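Sorting Big Bricks by Color

A small gallery on sorting large toy bricks, the kind with wide round studs and hollow tubes underneath. It belongs with the toy storage pages and was put together by Olga Vidal. The pictures go first, and the notes on bins, labels, washing and storage come after them.

Last updated 2023-03-12
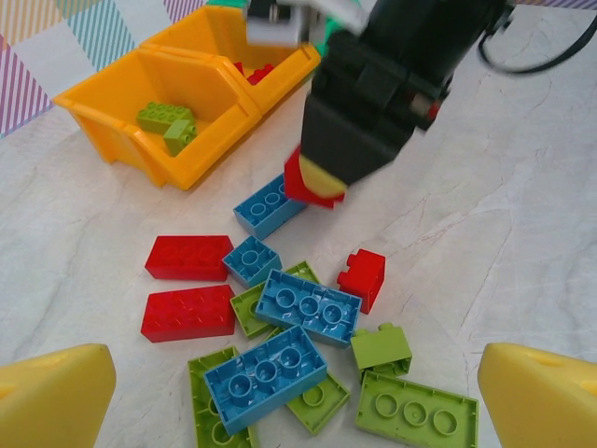

Open bins and a pile of big bricks still to be sorted.

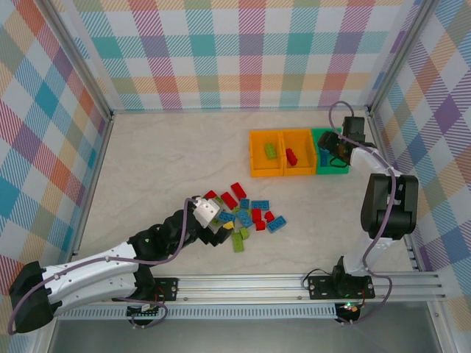
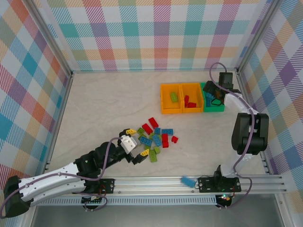 Should bricks be sorted by color or by size?

Color is the easier choice for large bricks. There are only a few shapes in most sets, and a child who can't yet tell a four-stud brick from a six-stud one can usually match a blue brick to a blue bin. Sorting by size makes more sense with small bricks, where there are dozens of different pieces and builders tend to look for a shape first.

Choosing bins

Low bins with an open or sloped front work better than deep tubs. A child can see what is inside and reach it without tipping the bin over. Deep tubs hold more, but the bricks at the bottom stay there for months.

Match the bin to the brick color if you can. If you can't find the right color, use plain bins and put a square of colored tape on the front. We have used Ornari stacking bins and the divided trays from Casado, and both are fine for bricks of this size. The Casado trays are shallower and fill up sooner.

One compartment per color is enough. If a color has only a few pieces, put it in with another small group and mark the bin with both colors.

Working through the pile

Tip the bricks out in the middle of the table and put the bins along the back. Leave a gap between the pile and the bins so that bricks don't slide under the rims. Spread the pile out before starting. Bricks that are stuck together should be pulled apart first.

Take one color at a time with younger children. Older ones can do all the colors together, which goes faster but leads to more mistakes. Check the bins at the end and move anything that landed in the wrong place.

A hard, smooth surface is best. On carpet the bricks tip over and collect lint, and pieces get lost under furniture. A light-colored tabletop also makes darker bricks easier to find — a small thing, but it helps in the evening.

Labels

Picture labels hold up better than written ones for children under five. Draw around a brick, color in the outline and tape it to the bin. Clear packing tape over the top will keep it clean. Replace the label when the corners start to lift.

Washing

Wash plain plastic bricks in warm water with a little dish soap. Use a soft toothbrush for the tubes on the underside, where crumbs and old modeling clay collect. Rinse, shake out the water and leave them tube side down on a towel overnight. Turn them once. Bricks with stickers, lights or sound parts should be wiped with a damp cloth only.

Do not put bricks away damp. The tubes hold water, and a closed box will start to smell.

How much space you need

Our own collection was counted last October and came to 1247 bricks, including the sets from Mimia and the older ones from Belen. Most families will have far fewer. A set of 100 large bricks fits into 4 medium bins with room left over. Keep the bins no more than three-quarters full, or pieces fall out each time one is pulled forward.

Bricks that are not used every week can go into a lidded box on a higher shelf. Swap them with the ones in the bins every month or so. Keep the colors in separate bags inside the box so they don't need sorting again when they come back down.

Mixed brands

Large bricks from different makers may look alike and still not grip properly. The Mimia and Belen bricks fit together, though the Belen ones are tight and younger children may need help getting them apart. If two brands don't fit, keep them in separate bins even when the colors match. We put a dot of nail polish on the underside of the Belen bricks to tell them apart.

Cracked bricks should be thrown out. Check the corners and the rims of the tubes, where splits usually start.

More in this section: Puzzle Storage, Train Track, Dress-Up Clothes, Outdoor Toys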